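第四讲讲义:人与机械臂共用桌面时的操作规范

课程:服务机器人实验基础
授课地点:Wesum 教学楼三层实验室
更新日期:2026年4月6日

先说明这一讲的范围。前三讲我们讨论了机械臂的坐标系、夹爪的开合控制和示教数据的记录。从这一讲开始,同学们要在有人的桌子旁边使用机械臂,所以必须先学规范,然后才可以上机。没有完成本讲签字的小组,不能领取实验室的使能钥匙。

本讲义里的规则有两个来源。一部分来自协作机器人的一般安全原则,例如风险评估、速度限制和急停,同学们可以在图书馆查阅相关的国家标准和国际标准原文。另一部分是我们实验室自己的规定,用“本室规定”四个字标出。两种规则的地位不一样,写报告的时候请不要混在一起引用。

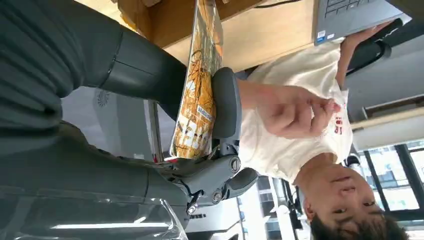
全文阅读时间:6分钟

一、抓取包装食品时的规则

软包装的零食是本课程最常用的抓取对象。它很轻,掉下来也不会伤人,可是它有一个困难:包装袋里面有空气,形状会变化,夹爪读到的开口宽度和真实的厚度常常不一致。夹得太紧,袋子会破;夹得太松,运动的时候物体会转动。

本室规定,软包装的初始夹持力从最低一档开始,每次只增加一档。增加之后要先把物体抬高40毫米,停住,观察它是否滑动,再继续后面的动作。不允许一边移动一边调整夹持力。

手指的橡胶垫在每次实验以前要检查。检查的内容是:垫子有没有裂口,边缘有没有翘起,表面有没有油或者食品的碎屑。橡胶垫脏了以后摩擦力会下降,很多同学这时候会去修改程序里的参数,这样做是错误的,应当先清洁,再做一次抬高测试。

夹爪的连杆部分有多个转动的关节,关节之间的缝隙在开合时会变小。这是本讲最重要的夹伤风险。使能状态下,任何人的手指不能伸进连杆之间,取下卡住的包装袋也不可以例外。正确的顺序是:停止程序,断开使能,等待指示灯熄灭,然后用手取物。

二、人的位置和手的位置

共用桌面的实验里,人可以坐在桌子旁边,也可以继续使用电脑。但是人的手什么时候在工作区里面,什么时候在外面,小组必须在实验以前写清楚。我们把桌面附近的空间分成三个区。

禁入区:机械臂自动运动时,以夹爪中心为圆心,半径300毫米以内的空间。人的任何部位都不进入。

交接区:人和机械臂传递物体的地方。机械臂到达交接区以后必须先停止,人再伸手。交接完成,人的手收回以后,机械臂才可以离开。

自由区:其余的空间。人可以正常活动,但是站起来或者转动椅子以前要说一声,让操作员知道。

有的同学问,如果人的头靠近手臂一侧,但是手没有动,算不算进入禁入区。算。头和脸的要求比手更严格。按照本室规定,坐着的人如果需要弯腰看屏幕或者捡东西,操作员应当先暂停程序。

三、速度

本室的机械臂在有人时的末端速度上限是每秒400毫米,进入交接区以后再降低一半。这个数值写在控制软件 Skolurik 的安全页面里,学生账号只能读,不能改。如果发现页面上的数值和讲义不同,请立即停止实验,并且报告助教。

需要注意,速度上限不能代替风险评估。同样的速度,拿着软包装和拿着细长的硬物,危险程度完全不同。细长的物体会把夹爪的实际范围延长,禁入区也要相应地扩大。小组在计算半径时,应当从物体的最远端开始量。
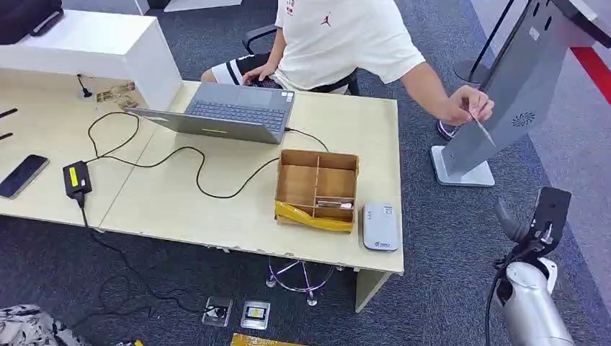
线缆的问题也要放在风险评估表里面。桌上的电脑、电源适配器和其他设备都有线,线如果形成松的圈,就容易被夹爪或者被物体的边缘钩住。本室规定线缆要沿着桌子的后边或者侧边走,多余的长度用绑带收好。从桌子前边垂到地面的线要移走,如果移不走,就用线槽固定,并且在表格的第二栏写明它的位置。

地面插座同样需要检查。椅子有轮子,轮子压到线或者卡在插座盖的旁边,人会突然失去平衡,自然的反应就是伸手扶桌子,而这个方向可能正好是机械臂的工作区。所以摆放椅子要在通电以前完成。

四、桌面上的物品

下面是实验开始以前的桌面检查,请由一个人读,另一个人看并且回答。

1. 手机、笔和个人物品已经离开机械臂的可达范围。
2. 收纳盒的位置和程序里记录的位置一致,盒子不会滑动。
3. 小的网络设备和它的线已经固定。
4. 电脑的位置不挡住操作员看夹爪的视线。
5. 急停按钮在操作员伸手可以碰到的地方,按钮上面没有放东西。
6. 地上没有布料、包装袋和散落的零件。

六项里面只要有一项回答“否”,就不能使能。改好以后从第一项重新开始读,不要只读没有通过的那一项。去年三月的 Pidness 项目里,有两个小组为了节省时间只补读了一项,结果收纳盒在搬线的时候被移动了,程序还按照旧的位置去放物体。没有人受伤,但是那一天的数据全部作废。

五、记录

每次实验填写一张 Grecu 记录表,表上一共有33个栏目。第一次填的时候会觉得很多,其实大部分是打勾。必须用文字写的栏目只有异常情况、夹持力档位和人员位置。异常情况请写事实,例如“物体在夹爪里转动,操作员按下急停”,不要写“差不多正常”这样的句子。没有异常时写“无”,不可以空白。

六、课后作业

以小组为单位,选择一个需要人和机械臂传递物体的任务,完成一份风险评估表。要求画出三个区的平面图,标出椅子、线缆和急停按钮的位置,并说明所选物体的最远端怎样影响禁入区的半径。正文不超过两页,平面图可以手画,但是尺寸要写单位。

参考材料放在课程网页的第四讲文件夹。签字页请单独打印,不要和作业装订在一起。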